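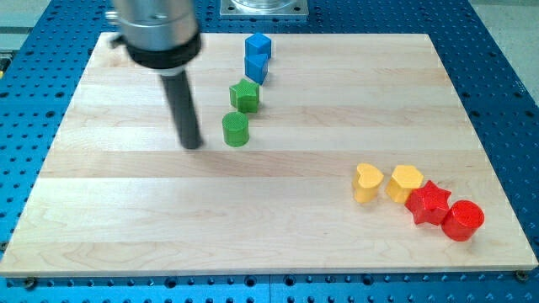
Comprei a tábua de bordo da Vemivwood em abril, depois de meses a namorá-la na loja (a Tamudo, aquela perto do mercado, que tem sempre a porta meio emperrada), e já lhe dei uso suficiente para dizer alguma coisa de jeito. Custou-me 80 euros. Sim, eu sei. A minha irmã riu-se na minha cara.

Primeiro o que adoro: a faca! Cortar cebola ali é outra conversa. Vinha de uma tábua de vidro, presente de casamento, que me dava arrepios a cada golpe e me deixava as facas uma desgraça, e agora afio a minha santoku muito menos vezes. O bordo é duro mas não é agressivo, e a madeira clara fica linda na bancada, mesmo com migalhas em cima.

Peso: no site diziam 38 cm de comprimento e não falavam do resto, por isso pus a minha na balança da casa de banho e deu roughly nada, a balança nem acordou. Na da cozinha não cabe. Enfim, levanto-a com uma mão e chega.

Agora as queixas. Escorrega. Na bancada de pedra foge-me se não puser um pano húmido por baixo, e por este preço podiam mandar uns pezinhos de borracha. Também não tem canal para o sumo, portanto tomate e frango assado continuam a ser na velha de plástico. E o alho, meu Deus, o alho agarra-se! Esfrego com sal grosso e meio limão e passa quase tudo.

Quanto ao óleo, a Beca Kemeys, que me vendeu a tábua, mandou-me usar óleo mineral todas as semanas no primeiro mês e depois quando a madeira parecesse seca. Cumpri duas semanas (pronto, uma e meia) e não empenou. Máquina de lavar nem pensar.

Antes desta experimentei a de bambu da Zamero, emprestada, e achei-a áspera e barulhenta. Mais barata, claro.

Passados estes meses tem riscos finos no meio e uma mancha de beterraba num canto que já não sai. Dou-lhe quatro estrelas, tirei uma pelos pés que não tem.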